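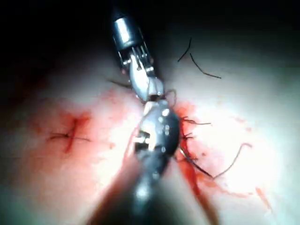
Technique > Suturing > Thread handling and tension

Thread: Tail length and slack on interrupted stitches
Started by s_kushnir, March 3, 2020

s_kushnir
I'm revising the handout for our closure module and want opinions on two points before it goes to print.

First, tail length before the first throw. The current handout says to pull through until the tail is "short but graspable." Trainees read that in very different ways. Some leave so much that the tail drags through the wound on every pass. Others leave so little that the first throw slips off the jaws.

Second, slack between the exit point and the driver. I teach a loose arc, with no straight line between tissue and jaw until the throw is seated. One of my co-instructors keeps the thread under light tension the whole time and says he gets fewer tangles. We have agreed to disagree in front of the trainees, and I don't think that helps them.

Thread is Enico 4-0 braided. Instruments are wristed, so there is no feel through the handle worth mentioning and tension has to be judged by eye.

belmiro_m
Tail: specify it against the instrument. We say one jaw length past the tissue, then stop. It isn't a precise unit but it is always in view, and a number in millimeters is useless under magnification.

Slack: your co-instructor has it wrong for braided. Constant tension on braided thread saws the exit hole. On a soft edge you end up with a slot where you wanted a puncture, and the slot gapes once the knot is down.

Loukia Drakos
I'd dispute the second part. Sawing comes from pulling at an angle to the needle path. Light tension in line with the path does very little. What enlarges the hole is the operator swinging the driver sideways to set up the wrap while the thread is still loaded. Drop the tension for the wrap, take it up again for the seat.

belmiro_m
Then it isn't constant tension.

Loukia Drakos
Fine. Intermittent tension. The handout should still say what direction to pull, which most don't. 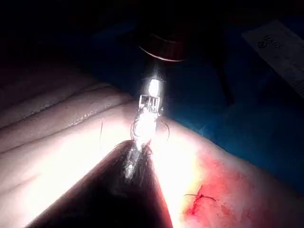 Instrument tip down near the surface, with a strand to either side.

vkaramanlidis
Agree on direction. I'd add something about where the jaws hold the thread. Serrated faces are for the needle. If you clamp braided thread in the serrations and then pull to seat a knot, you crush the fibers at that spot, and that is where it parts. With monofilament it is worse and harder to see.

We went through 460 logged thread failures from the teaching lab at Gorncombe. In 49 of them the break was at the knot. Most of the rest were at a previous grasp point or could not be assigned. That is lab data with mixed experience levels, so don't quote it as anything more.

s_kushnir
Useful. How were grasp points identified after the fact?

vkaramanlidis
Flattening under a loupe. Two readers, and anything they disagreed on went into "could not be assigned." It is a large category.

antigoni_t
On tails, I would keep the rule but change it at the last stitch of a line. The trainees I see are careful through the middle of the wound and then run out of room at the end, with the thread short and the field wet. A short tail in a bloody field is very hard to find, particularly a dark one. Light thread has the opposite problem on pale skin, where it disappears until something red is behind it.

My order of work once blood is pooling near the bite:

Stop and locate both strands before moving either jaw. Clear the pool if you can do it without touching the thread. Then take hold of the long strand well away from the exit point and lift it out of the wet area,

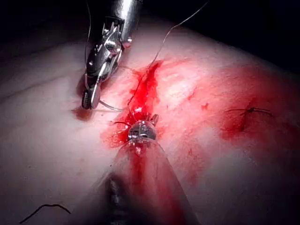 and only after that go looking for the tail. If you go for the tail first you tend to grasp tissue with it. Keep the second instrument low and still while you do this. Pressing down with it spreads the edge and makes the pool bigger, and people press harder than they think when nothing pushes back at the hand.

belmiro_m
"Clear the pool if you can" — with what? Dabbing at a half-tied stitch is how ours come undone.

antigoni_t
Irrigation from the side, low flow. Not gauze. If the first throw is already down, leave the pool alone and finish the knot.

Loukia Drakos
I'd irrigate even with the first throw down. A surgeon's throw in braided holds through low flow. A single throw doesn't, so that is another argument for the double wrap.

belmiro_m
A double wrap is bulky in fine tissue. I won't argue it again here, there is an old thread from November on exactly this.

vkaramanlidis
Small point on the handout wording. "Graspable" depends on the jaw. A blunt-nosed driver needs more tail than a slim grasper with flat blades. If the two hands hold different instruments, the rule should name which one picks up the tail.

s_kushnir
Good catch. In our setup it is usually the grasper. I'll write it as one jaw length, grasper jaw, and add a line about the last stitch.

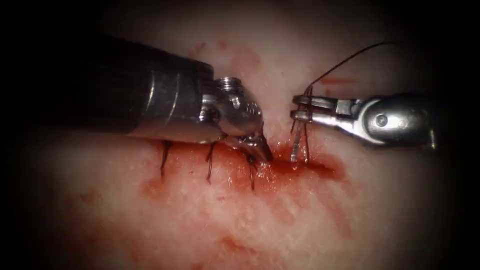 Should the long strand be held up and away while the driver is still at the wound?

Hold it up in a loose arc, clear of the jaws, and keep the curve in it until the driver has let go of the tissue. Pull it straight only to seat the throw, in line with the stitch.

Loukia Drakos
I'd accept that wording. Add that the arc should lie on the side you intend to wrap from. A good arc on the wrong side costs a regrasp, and with Vasiliki's numbers in mind every regrasp is another possible weak point.

belmiro_m
Also fine with me, though I'd strike "loose." Trainees hear loose and give you a bird's nest. "Visible curve" is enough.

s_kushnir
Changing it to "visible curve." Draft so far:

Leave a tail of one grasper jaw length. Leave more on the last stitch. Hold thread with smooth surfaces where the instrument has them. Keep a visible curve in the long strand except when seating. Seat in line with the stitch. In a wet field, find the long strand first.

I left the irrigation question out until there is some agreement on it.

antigoni_t
Leave it in with both views. They will meet both in practice.

vkaramanlidis
Seconded. And "where the instrument has them" needs a diagram, or half of them will not know which surface you mean.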